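Daltport firm asks households to look behind the toaster

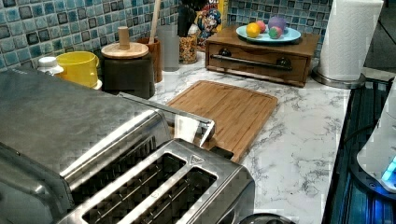

A toaster, a bamboo board and a row of kitchen items along a tiled wall.

DALTPORT, 5 April 2025 — Bepari, the kitchen-fitting and worktop firm, today opens Clear Worktop, a free advice scheme for people who bought a nice kitchen counter and have not seen much of it lately.

The scheme offers home visits to 162 households in Daltport and neighbouring Gesstead. Each visit lasts an hour and ends with a one-page plan for what stays out, what goes in a cupboard and what ought to have a frank conversation with the charity shop. Bepari will not be selling anything during the visits, a promise the sales department has agreed to with reasonable grace.

The idea came from the firm's own aftercare calls. Fitters going back to adjust a hinge or reseal a sink kept finding the same thing: a good length of worktop, carefully chosen after several weekends of looking at samples, and a working space the size of a tea tray. The rest had gone to the toaster and its neighbours.

"People spend months choosing between two whites that we can barely tell apart, and then they put a bread bin on it," said a spokesperson for Bepari. "We are fond of bread bins. We would just like to see the worktop now and again."

Bepari put a short set of questions to 900 customers over the winter. Asked which object they would least like to give up its place on the counter, most named either the kettle or the toaster. Asked when they had last wiped behind it, many moved on to the next question.

The advice is deliberately modest. Households will not be asked to decant their lentils, buy matching jars or hide every sign that somebody eats there. The starting point is a single row against the wall for things used daily, with a clear stretch in front of it for chopping, buttering and opening the post. A canister with a wooden lid earns its keep in that row. So does a yellow cup, if it is the one everybody reaches for. A stack of takeaway menus does not, even when held down by something attractive.

Toasters are treated as a special case. They are wide, they shed crumbs, and they are usually too tall for the shelf their owners had in mind. Clear Worktop suggests giving the toaster one end of the counter for good and letting the chopping board live beside it, so that the bread travels a short distance and the crumbs fall in one district. Anyone lifting a toaster in and out of a cupboard each morning is welcome to continue, though the firm's experience is that this lasts until the second week.

Boards get half a page of their own in the scheme's leaflet. Bamboo should be washed by hand, dried on both sides and stood on its edge until it has aired. The groove around the rim of many boards is meant for juice and needs a proper scrub, as it tends to be the last place anyone looks. Boards with a groove on one side only can be turned over for bread.

The leaflet also has a section on tiles. Mosaic is back in demand in Daltport, the blues and greens above all, and small tiles bring a good deal of grout with them. Bepari recommends a soft brush and warm water with a drop of washing-up liquid, followed by a dry cloth. Vinegar should be kept away from marble and other natural stone, however warmly a relative speaks of it. Marble-effect surfaces are often more forgiving, but owners are advised to check what they have before trying anything stronger than soap.

Paper towels are permitted. The firm held a longer meeting about this than it had planned.

Visits begin this month and run until the end of August. They are open to tenants as well as owners, and a household need not have a Bepari kitchen to apply. Small kitchens are especially welcome, and there is no need to tidy up first. Visitors have asked that people resist the urge, as a counter cleared in a panic ten minutes before the doorbell tells them very little.

Printed copies of the leaflet, titled "Room to Butter", can be picked up at the Bepari showroom in Daltport and at the Plendudent homeware shop in Gesstead, which is also taking in unwanted kitchen items in good working order for resale. Plendudent has room for 5 slow cookers and would be grateful if people rang before bringing a sixth. A first run of 800 leaflets has been printed, and more will follow if they are wanted.

To apply for a visit, households should call in at either shop and fill in a card. It asks for an address, a convenient time of day and the item on the worktop that causes the most argument. Answers to the last question will be kept confidential, including from other members of the household.

Notes to editors

Bepari designs and fits kitchens and worktops in Daltport and the surrounding area.

Plendudent sells new and second-hand homeware from its shop in Gesstead.

Clear Worktop is paid for by Bepari and is free to all households taking part. Places will be given in the order the cards come in — one visit per address.

Press enquiries should be made through the Bepari showroom during opening hours.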